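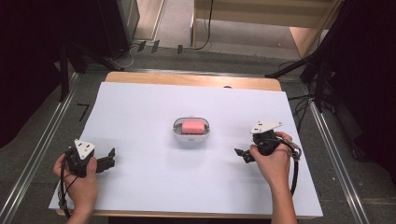 # Ploltis 家务小集

> 一句话介绍:我们想知道机器现在能不能替人做家务。目前的答案是:看你对“做”字有多宽容。

Ploltis 是一个双手桌面家务演示数据集,由人手持一对夹爪完成任务,再拿去训练机械臂。本文件既是说明书,也是数据卡,还兼任我们的情绪出口。下载之前请至少读完“已知问题”一节,那一节是用加班写成的。

维护者:Maja Zieliński(采集)、Priit Vasiliauskas(标定与同步)、Alžběta Murín(标注)、Tài Triệu(训练与评测)。

最近更新:2019-10-27

## 为什么要做这个

起因是 Tài Triệu 在一次组会上放了一段某展会的视频:机械臂叠好一件衬衫,观众鼓掌。我们把播放速度调回正常,掌声就显得有些早了。会后大家争论了很久,结论是不再争论,去录数据。

我们刻意不碰衬衫。衬衫太上镜。这里收的都是没人愿意拍成宣传片的活:把海绵放回皂碟,把皂碟推到不碍事的位置,把抹布从一边挪到另一边。一个四岁小孩做这些事不需要表扬,一台价格可观的双臂平台做成一次,全组会去吃顿好的。

## 规模

| 项目 | 内容 |
|---|---|
| 演示总数 | 2,676 条 |
| 任务种类 | 15 |
| 单个任务的演示数 | 最多 1,000 条 |
| 视角 | 头部相机一路,夹爪相机左右各一路 |
| 其他信号 | 双手位姿、夹爪开合度 |
| 标注 | 任务名、阶段切分、成败、标注员备注(可跳过,但那是最好看的部分) |

分布很不均匀。海绵类任务占了大头,因为它便宜、摔不坏,而且录制者不会抱怨。拧瓶盖只录了很少一点,原因见下。

## 目录结构

```
ploltis/
 tasks/ 每个任务一个子目录
 poses/ 双手位姿
 labels/ 阶段与成败
 notes/ 标注员备注
 splits/ 训练、验证、测试划分
```

测试集按录制者划分,同一个人不会同时出现在训练集和测试集里。第一版是随机划分的,成绩非常漂亮,我们高兴了两天。

## 采集流程

1. 桌上铺白板,物品放在指定区域内,朝向随意。
2. 录制者双手各持一只夹爪,先张开,悬停,等提示音。
3. 完成任务,回到起始姿势,再等一次提示音。
4. 失败了也照录,不许重来。录制者可以叹气,我们不收录声音。

第 2 步的悬停看似多余,实际上是对齐三路相机最可靠的一段。Priit 曾为省时间去掉过它,后来又亲手加了回来,提交信息只有一个字:“唉”。
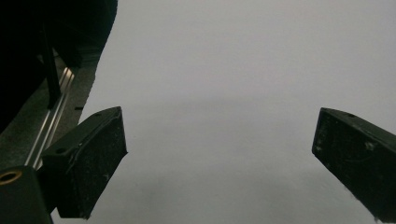

起止的空闲段默认保留。训练时请自行裁剪,否则你的策略会学到一项很像真人的本领:站在活儿旁边一动不动,等别人先开口。我们的第一个基线就是这样,成功率为零,动作倒是十分平稳。裁剪脚本为 `trim_idle.py`,阈值写在文件开头,别调得太狠,有些录制者抓取之前确实要想一想。

## 基线结果,以及机器到底行不行

我们在 Nomside 双臂平台上试了三类任务。具体数字放在 `results/` 里,这里只说人话:

- **捡海绵放进皂碟**:多数时候能成。海绵竖着放时,机器会礼貌地把它推倒,然后当作本来就是这样。
- **挪动皂碟**:能成,前提是海绵不在里面。海绵在里面时,两者常常分头抵达。
- **拧瓶盖**:不能。瓶子转,盖子也转,大家一起转。

至于工厂那边,Trilano 的朋友拿同一套方法去做零件上料,换了固定夹具和固定光照,结果好得多。这说明只要把世界钉死,机器就很能干。可惜谁家的水槽都不愿意被钉死。

所以“机器什么时候能做家务”这个问题,我们的看法是:单个动作,今天可以;一整个厨房,请先别把海绵扔掉。

## 已知问题

- 部分演示左右手标签互换。已修正一批,应该还有漏网的。发现手腕往不可能的方向弯,多半就是它。
- 夹爪相机离桌面近的时候,画面几乎全是白板,靠特征点做定位会飘。请使用 `poses/` 里的位姿。
- 白板偶尔没有摆正。我们讨论过要不要修,最后决定保留,毕竟各位家里的桌布也未必摆正。
- “成功”的定义由标注员掌握。Alžběta 偏严,海绵搭在碟边一律算失败;早期标注偏宽。两种标准都记录在 `labels/rubric.md`。
- 物品种类偏少,颜色偏单一。请不要拿它声称“泛化到任意家庭”,我们会看到,并且会转发。

## 不适合的用途

不适合安全评估,不适合涉及人、宠物、热水和刀具的场景,也不适合放进融资材料后标注“即将上市”。最后一条确实有人问过。

## 后续

11月打算补录抹布和餐具两类,并用 Vondráček 的开合度格式重新导出旧数据。拧瓶盖要不要继续录,组内意见不一,Tài 赞成,其余的人手腕疼。

问题请提 issue,附上任务名和演示编号。只写“跑不通”的,我们会回复“我们也是”,然后关闭。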